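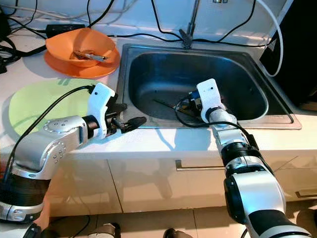
Two robot arms at work at a kitchen sink, with an orange bowl and plate on the counter.

A two-armed kitchen robot that can be rented by the month goes on offer in August, with its maker pitching it to small cafes, shared houses and office kitchens that have no room for a commercial dishwasher.

Cenow, the company behind the machine, said bookings for the first 17 units opened this week to customers in Gornham. The rental price is $820 a month on a short contract, or $600 a month for customers who sign up for a full year. Delivery, setup and one service visit per quarter are included in both plans.

The robot works at an ordinary counter and sink. It moves bowls, plates and utensils between the counter and the basin using a gripper on each arm, and it does not need a special sink or a raised platform. Cenow said its installers need 45 minutes to put the base in position, connect power and run through a first check of the sink area.

Customers have to provide a clear stretch of floor in front of the sink and a grounded outlet. The company also asks for a short list of the dishes in regular use, which its staff use to adjust the grip settings before delivery. Plastic and metal items are covered under the standard plan. Thin glassware and sharp knives are not, and the rental agreement says they should be kept off the counter while the machine is running.

Escobar, a kitchen supply dealer with a showroom in Gornham, will handle orders and repairs. The dealer said most of the early calls have come from cafes with one or two people on a shift. Several callers asked whether the arms could also load a dishwasher rack. That feature is not part of the August release.

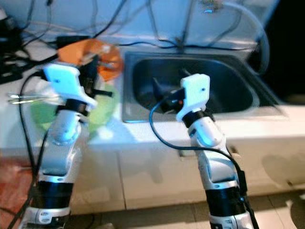
Can the robot be left to work overnight?
Cenow advises against it for now. The rental agreement calls for an adult to be in the building whenever the arms are powered on, and the control panel has a timer that shuts the unit down at closing time.

The monthly plan can be canceled with 17 days' notice. Customers on the yearly plan who cancel early pay a fee of $600. Accidental damage to the grippers is covered once per contract, and after that replacement parts are billed at the dealer's list price.

The Gornham offer follows a trial in Dretden, where Cenow placed units in a bakery and a student residence over the winter. The company said the trial led to a softer gripping surface and a slower arm speed near the edge of the counter. It has not published results from the trial.

A larger batch is planned if the first units are all rented, with Dretden next on the list. Escobar is taking names for demonstration visits at its showroom, which run at 10 a.m. and 3 p.m. and are free to attend.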